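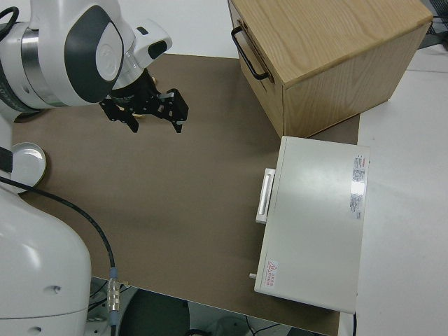 News / PC / VR

Home Reviews Previews News Features Forums

Fluvska leaves early access with a new chapter and full motion controller support

October 8, 2018
By News Staff

Fluvska, the underwater puzzle game from the small studio Lavura, is out of early access. The full version went live on PC this morning with a final chapter, a rebuilt control scheme and a long list of fixes. Anyone who bought the early access version gets the update for free.

The game puts the player in charge of a flooded research station. Each room has to be drained, lit or sealed off before the next door will open, and most rooms can be solved more than one way. Water is simulated as it moves through the station, so a valve opened in the wrong order in one room can cause trouble three rooms back. It can be played on a regular monitor or in a headset.

The early access build covered the first four chapters. The fifth, called Babaei after the trench it takes place in, was held back for launch. Lavura says it is the longest chapter in the game and the only one set mostly outside the station. Players spend it in a diving suit with a limited air supply, moving between wrecked modules on the sea floor. Air does not run out during puzzles unless the player has chosen the harder setting at the start.

Motion controllers are now supported from beginning to end. In the early access version they worked for turning valves and picking up tools, but menus and the station map still needed a gamepad. That drew complaints on the forums almost from the first day. The map is now a folding chart that hangs from the player's belt, and the menus have been moved to a panel on the wall of each airlock. Gamepad and keyboard controls are still there for anyone who prefers them, and they can be switched in the middle of a game.

Movement in VR has changed too. The original option was smooth walking only, which made a number of players sick, especially on the ladders. The full release adds point-to-point movement, snap turning and a setting that narrows the view during fast motion. There is also a seated mode. Lavura recommends it for the Babaei chapter, where the player floats most of the time.

Saves from early access carry over, with one exception. Games saved inside the pump hall in chapter three will start again at the entrance to the hall, as that area has been laid out differently. The studio says tools and notes already collected will not be lost. Players who want to be safe should finish the pump hall before updating, or keep a copy of the save folder.

Subscribe to our newsletter for weekly release lists and reviews. You can unsubscribe at any time.

Lavura has also put out the patch notes for the launch build. The main points:

- Loading times between station decks are shorter
- Water no longer passes through closed hatches when the game is paused
- Subtitles can be resized and given a dark background
- The crowbar can be dropped and picked up with the left hand
- Fixed a crash when opening the logbook during a cutscene
- Fixed missing sound in the lower reactor corridor
- Added support for ultrawide monitors

A separate challenge mode is included as well. It contains 70 short rooms without any story, each with a time to beat and an online leaderboard. The first group is open from the start and the rest are unlocked by playing. Each leaderboard shows the top 500 times, and there are separate tables for VR and monitor play. Times set during the closed test have been wiped.

The publisher, Catidix, says over 2000 people took part in that test, which ran through the summer. Most of the reports sent in were about room difficulty, and several of the rooms were cut or moved to a later group as a result. Catidix did not give sales figures for the early access version.

A level editor was on the original early access plan but is not part of the launch. According to a post on the Fluvska news page, the editor is working inside the studio but is too closely tied to the studio's own tools to hand out as it is. The post says it will come as a free update and does not give a date. Rooms made with it will be shared through the game's own browser.

Console versions are still planned. Catidix says work on them will begin in full once the PC release has settled down, and that a headset version on console depends on how well the water simulation runs on that hardware. The publisher has not said which consoles it has in mind. A boxed edition is not planned.

The soundtrack is sold separately and includes the music from the new chapter. Owners of the early access supporter pack will find the extra tracks added to their download folder, along with an updated version of the digital art book.

The price has gone up slightly with the move out of early access, as Lavura said it would when sales opened. The free demo has been updated to match the new controls and now covers the first two rooms of chapter one. Progress in the demo transfers to the full game.

We will have a review of the full version of Fluvska later in October.

This site uses cookies. By continuing to browse you agree to our use of cookies. Accept / More information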